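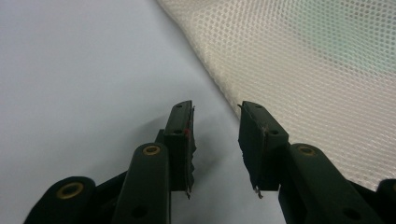
Living > Household > Washing and Drying

Search the magazine Enter a word or phrase Go

Last updated: 2022-08-20

The mesh bag wants to run your laundry

The first one I owned came free with a bra. It was a limp little envelope of cream netting with a zip along the top, and it lived for years at the bottom of the airing cupboard, doing no harm. I thought of it, when I thought of it at all, as packaging. Then last January I went into Wike on the Distmont ring road for clothes pegs and found that the mesh bag had been given its own wall.

There were bags for socks and bags for tights. There were bags shaped like barrels for bras, and bags with a stiff ring in the mouth so they would stand up by themselves in a wardrobe, and large flat ones for jumpers with a picture of a jumper on the card. A bag for trainers had padding sewn into it. A bag for soft toys had a window, presumably so that the bear could see out. The dearest set was made by Zonano, whose cards promise that your clothes will last "up to 60% longer", and it cost more than several of the things in my house that it was meant to protect.

I bought it, and I bought the cheap Wamico set hanging next to it. I have been washing with both ever since. What follows is a mildly bad-tempered report.

What the net can do

Let's be fair to it first. A mesh bag is a fence. It keeps what is inside from getting wrapped round what is outside, and for a certain kind of washing that matters a good deal. Tights are the obvious case. Left to themselves in a drum they will find the one hook in the load and tie themselves to it, and they'll take a shirt sleeve along. In a bag they come out in a lump, but it's their own lump.

The same goes for anything with hooks or a bit of wire in it. Here the bag is protecting the rest of the wash, and the machine too. If you have ever paid to have a bra wire fished out of a washing machine, you will need no persuading, and you can stop reading and go and buy a bag. Get a plain one.

Baby socks are the other good use. They really do work their way into the folds of the door seal, and a net stops them. Grown-up socks are another matter, and I'll come to those.

After that the case gets thin. A jumper in a bag still gets wet, still gets warm, still gets spun. The net does nothing about temperature, and temperature is what ruins jumpers. I put two old lambswool ones through the wool programme over and over for the sake of this piece, one loose and one in the big flat Zonano bag, and by the summer I could not have told you which was which without the thread I had sewn in the hem. Both looked tired. They had looked tired when I started. One kitchen and a pair of old jumpers is hardly a laboratory, and I would be delighted to see the tests behind the number on the card. I wrote and asked for them. I was sent a voucher.

"Up to" is doing the heavy lifting in that promise, as it usually does. Longer than what? Washed how? A T-shirt that would have died in its second year might die in its third, or it might get a bleach spot on it next Tuesday lunchtime and go for dusters like all the others.

Bag inside a bag

The thing that annoyed me most was how badly people are told to use them, and I include the cards on the packets. A net bag stuffed full doesn't wash properly. Water gets in well enough, but the clothes can't move against each other, and moving against each other is most of what cleaning is. I filled one of the Wamico bags to the top with sports kit, zipped it up and ran an ordinary cycle. The outside of the bundle was clean. The middle smelled of the gym, with a little added lavender.

Half full is the limit, and for anything muddy I would go lower. At which point you do have to wonder about the big family-sized ones, which take up so much of the drum when used as directed that you end up doing a second load. I can't see how that spares anyone's clothes, let alone anyone's electricity.

There's a balance problem as well. One heavy bag in a drum, say a towelling robe by itself in its own net, flings itself to one side on the spin. My machine sulked, stopped, rocked the load about and tried again. It did this until I took the robe out of its bag, and then it spun without complaint. Two smaller bags on opposite sides are better than one large one, though of course they don't stay on opposite sides.

The zip, always the zip

If you're going to own any of these, look at the fastening before you look at anything else. Metal zips scratch and, if they're poor, they go brown. Plastic ones are kinder but they creep open on a long spin unless the puller is tucked away. The better bags have a small elastic hood at the end of the zip to park it under. Both of the sets I tried have one. On the Zonano bags it is tight and you need a fingernail to get the puller into it. On the Wamico bags it is loose, and twice I opened the door to find the bag empty and flat against the glass and its contents roaming free, rather pleased with themselves.

Drawstrings I would leave alone. A wet drawstring with a toggle on it is exactly the sort of object you were trying to keep out of the wash.

Then there's the mesh itself. It comes in fine and coarse, and the coarse kind, with holes you could push a pencil through, is cheaper and rinses better. It also lets hooks out, so for underwear it's useless. Fine mesh holds the hooks in but hangs on to powder. I found a pale crust in the seams of the fine bags after a run of cool washes, and had to turn them inside out and rinse them under the tap. So the bag that saves you handwashing has itself to be washed by hand. No card mentions this.

Pale colours show everything, too. Cream netting goes the shade of old teeth after one encounter with a new pair of jeans. It makes no difference to how it works, but these things are sold on looks now, photographed in rows beside folded linen, and nobody's linen cupboard in Distmont looks like that by the end of a wet month.

The sock question

The grandest claim made for the mesh bag is that it ends the lost sock. Every member of the household gets a bag, the bag hangs on a hook in the bedroom, socks go in as they come off, and the whole thing is zipped and thrown in the machine. Pairs go in and pairs come out.

We tried it, all 4 of us, and I can tell you what happened. The hooks went up. The bags went on the hooks. The socks stayed where they have always been, under the sofa and down the side of beds and, in one case, in the garden. A sock that never reaches the bag can't be saved by it. I suspect that most lost socks are lost long before anybody opens the washing machine door, and that the drum has been taking the blame for decades.

There was another snag, and perhaps it should have been obvious. A bag of wet socks still has to be emptied and the socks hung up one at a time. Leave them zipped in, as one of the cards cheerfully suggests, and hang the whole bag on the line, and they will be dry by the end of the week and smell like a pond. I tried a bag in the tumble dryer as well. The socks at the edge were crisp and the ones in the middle were clammy, and after a while the net had a hard, shiny patch where it had been lying against the drum. Check the label before you try that. Better still, don't.

What I would keep

Of everything I brought home from Wike, I still use one medium bag with fine mesh for bras and tights, and a small one that has become the place for odd things with ties and straps: swimming costumes, an apron, the belt from a dressing gown. Both happen to be from the cheaper set, with the puller pinned down by a safety pin now that I've learnt my lesson. The barrel-shaped thing is in the shed with bulbs in it, where it's very good. Air gets round them and the mice haven't worked out the zip.

The big flat jumper bag turned out to be handy on holiday for wet towels. The padded trainer bag I gave away. I washed the trainers without it and they were as clean as they were ever going to be, and with it they made the same noise, only duller.

If you want to spend less on clothes that wear out, there are older and duller ways to go about it. Turn things inside out. Do up the zips and hooks before they go in. Wash at a lower heat and less often, and choose the slower spin for anything you're fond of. Don't cram the drum. A pillowcase with a knot in it will do for a pair of tights, and you have a pillowcase already.

The wall at Wike has since grown. When I went back for the pegs I'd forgotten to buy, there was a mesh bag for washing face masks, a mesh bag for onions, and a tidy with a hook for storing the mesh bags in. It was made of mesh.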